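Visitor safety checklist with comments: Greltmont open day, demonstration hall
Completed by: Ajith Raju, for the site safety file
Month: August

1. Visitor line marked on floor. YES
Tape is down and readable. It was hidden by shoes as soon as the first group came in. Ask for posts and a rope.

2. Group size kept to limit. NO
The limit is 30 per group. The second group was let in before the first had left, and the door steward had no clicker.

3. Emergency stop within reach of the presenter. PARTLY
Within reach at the lectern, yes. The presenter from Valtonen spent most of the talk at the screen, well away from it.

4. Exits clear. YES
Morgate had a brochure stand too close to the side exit. Moved when I asked.

5. Material shown to visitors matches what is claimed. SEE COMMENT

Simulated views from the Jillov door and cabinet demonstration:
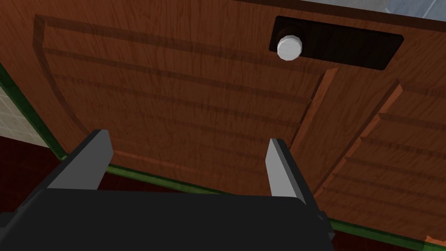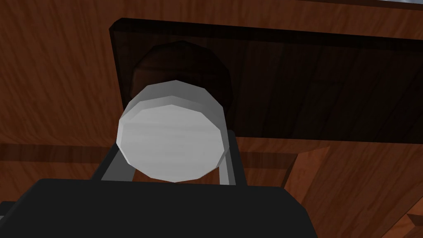
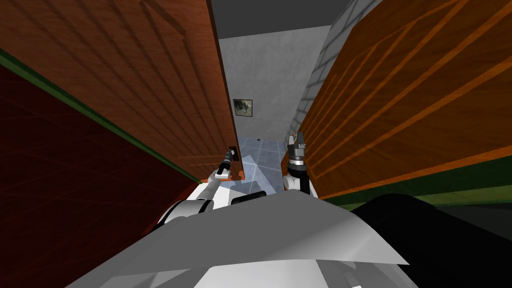 Comment on 5: My concern is the word "proven," which the presenter used for door work in homes. He told us the software had been through 3,241 practice runs. I asked how many were on a real door with a real hinge and got a polite answer with no number in it. The views are rendered, and fair enough, but they leave my questions open. With one gripper right beside the door handle and the other arm reaching into the gap between two panels, I want to know what happens if a child's hand is in that gap. A white knob on a black plate is also an easy target. My own kitchen has worn brass pulls, and half of them turn. No pass on this item until the slides say "simulated" in letters people can read from the back row.

6. Live unit guarded during motion. YES
Guard panels fitted, gate interlock tested twice before opening. Stopped both times.

7. Stopping time stated to visitors. NO
Handout gives a speed but no stopping time. Valtonen to supply.

8. Noise. YES
No ear protection needed at the line.

9. Questions from visitors logged. PARTLY
Sales questions were written down, safety questions were not. Log both.

Actions before the next open day: items 2, 3, 5, 7 and 9. Recheck 60 minutes before doors open. Rope and posts to be ordered by Greltmont.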